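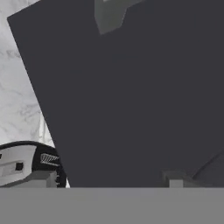
Varkholm 34 Stone Sealer

Varkholm 34 is a water-based sealer for marble, limestone and travertine worktops. It soaks into the stone and slows down staining from oil, coffee and wine. It does not change the color or leave a shine. It will not stop etching from lemon juice or vinegar, so wipe those up right away.

Sizes: 490 ml bottle, 2 liter can
Finish: natural
Coverage: one 490 ml bottle does a typical kitchen in two coats
Made by Baumgartner, sold in the US by Zonditz

How to apply

Clean the stone with a pH-neutral cleaner and leave it to dry overnight. Put masking tape along the edges of sinks and cooktops. Spread a thin, even coat with a lint-free cloth, wait 10 minutes, then buff off anything left on the surface. Apply the second coat after 2 hours. Keep the counter dry until the next morning.
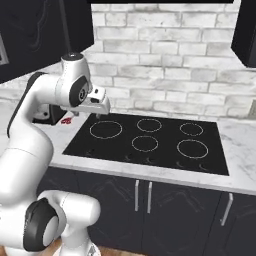 Black glass cooktop in a white marble countertop.

Sealer that dries on glass leaves a haze. Remove it with a damp cloth and a little more sealer, then rinse.

Heat

The cured sealer is rated to 200 degrees Fahrenheit. Use a trivet under hot pans.

Also in this range

Tirkthorpe Daily Stone Cleaner, spray bottle
Tirkthorpe Poultice Powder, for old oil stains
Varkholm Grout Sealer, with brush cap

Store above freezing. Shake before use. Opened bottles keep for one year.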